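Station attendants wanted – two-arm cells, kitchen and tabletop work

Etlow, Merkow site, building 9
Posted 30 October 2026

We're hiring again. Short version first, details under it, how to apply at the bottom. Please read the whole thing before you write to us, half the mail we get asks stuff that's answered here.

The job: you look after a row of enclosed cells, two arms in each. Set the table, start the run, watch, step in when it goes wrong, write down what went wrong. Then set the table again. Shifts are long-ish and the work repeats a lot. If you've done packing, line cook prep, lab tech or warehouse returns you will recognize the rhythm.

What changed and why there's an ad at all. Until March the small-parts sorting and hand-off work at Merkow was done by people at benches. Most of that has moved into the cells. The bench crew was offered attendant jobs first and most took them, some went to Nogueira (our other site), a few left. So you'd be joining people who used to do by hand what the arms now do slower. They have opinions. Listen to them, they know where the parts slip.

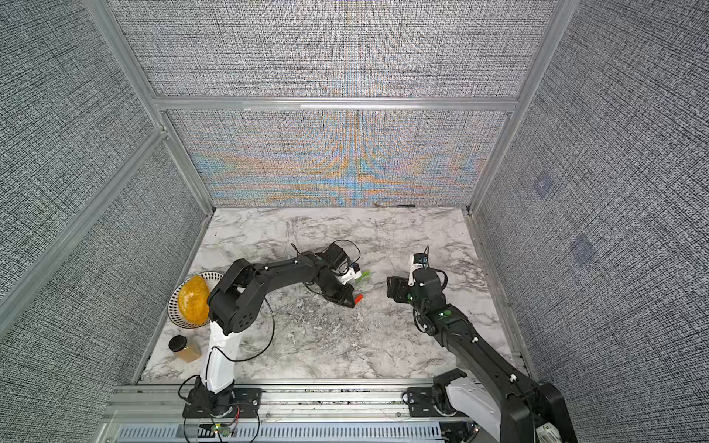

Pay is hourly, same grade as the old bench grade plus a station allowance. We were asked last time if the allowance goes away when the cells get better. No. It's in the agreement, you can read it at the interview, ask for it.

What you'd do on a normal shift:
Reset items between runs, following the layout card
Open and close the cell properly (lockout, every time, no exceptions)
Look over cables and grippers before the first run
Tag each run: done, partly done, dropped, stopped by hand
Write one or two plain sentences on anything odd
Wipe down the surface, swap worn finger pads
Hand over to the next shift, in person not by note

A cell does up to 50 runs on a good shift. There's a floor target of 300 per row and that's for the row, not for you. No personal rankings are posted. We tried that once, bad idea, it's gone.

Worth knowing if you come from bench work – your hands get a rest but your eyes and your patience don't. The hard part is staying alert while a machine takes its time over something you could do in a second. We rotate stations every two hours for that reason, and breaks are real breaks, off the floor.
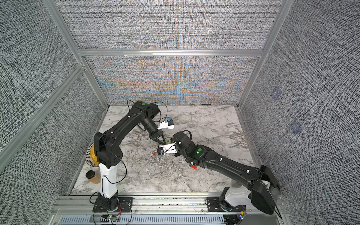
Training is nine shifts, paid in full, next to someone who has done the job since the changeover. First few you only watch and tag. After that you reset under supervision, starting with the hand-off task: one gripper passes a small item to the other over the middle of the table. Sounds like nothing. You'll learn to judge a pass when both grippers are almost touching around one little green piece, with a red one lying on the surface below, and to tag only what you saw and not what you think comes next. Tagging takes longer to learn than resetting, so don't worry if you're slow at first.

We need:
Steady attendance, early or late shift (say which, or both)
Able to stand and reach for most of a shift
Good enough written English for short notes
Can tell red from green reliably, some tasks depend on it
OK with being told to redo a layout

Nice to have but really not required: any time with Irkent controllers, basic wiring, forklift ticket, a second langauge. No degree asked for. No coding. If you want to move toward maintenance later there's a path, two attendants have started on it.

Not a fit if you want a desk or a quiet room. The floor hums.

Sign-on payment is 2,000 after the training period, paid once. Travel from the Nogueira side is covered by the staff bus, roughly hourly.

Contract is one year to start, then permanent if both sides want. Works agreement says no attendant job gets cut because of cell upgrades during that year – it was the bench crew who pushed for that line and got it.

To apply: send a half page on work you've done with your hands, shift preference and earliest start date. CV optional. Drop it at the Merkow gate office or use the form on this page. Come see the floor before you decide if you like, closed shoes, no loose sleeves. We answer everyone, may take a week or to.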